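Accueil > Carnet de marche > Préparer une sortie

Sorties Cartes Matériel Refuges Contact

Préparer une journée sur la crête de Wollton

On me demande souvent comment je m'y prends avant de monter à Wollton, et comme je réponds toujours trop longuement au téléphone (mes amis vous le diront), autant tout mettre par écrit une bonne fois !

1. Tracer l'itinéraire la veille

Dépliez la carte en grand et repérez d'abord le hameau de Jostden, d'où part le sentier. Suivez-le au crayon jusqu'au col d'Agudelo, puis le long du muret qui mène au sommet. Comptez 352 mètres de montée jusqu'au col et encore 204 pour la crête : rien de terrible, mais la seconde partie est raide et l'on souffle un peu.

Notez à part les endroits où l'on peut redescendre plus tôt. Moi, j'en garde toujours deux, dont le chemin de la bergerie, que j'aime beaucoup en août quand la bruyère est sortie.
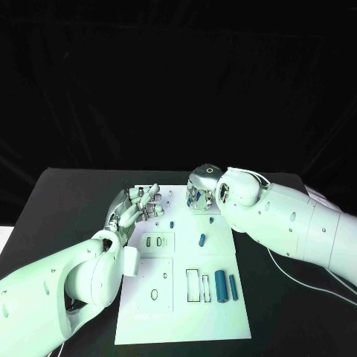 2. Régler la boussole

Posez-la le long du trait, tournez le cadran jusqu'à ce que ses lignes soient parallèles à celles de la carte, et relevez l'azimut. Du col au sommet, je lis 20 degrés. Yesenia Lozano, avec qui je marche depuis des années, l'écrit sur le dos de sa main, et ma foi, ça marche très bien.

3. Partir tôt et regarder le ciel

À sept heures du matin, si le plateau de Rulus est bouché, attendez un peu au hameau. Quand on ne voit pas à plus de 200 mètres au col, je fais demi-tour et je reviens une autre fois. Le banc du sommet est parfait pour le casse-croûte, côté est, à l'abri du vent.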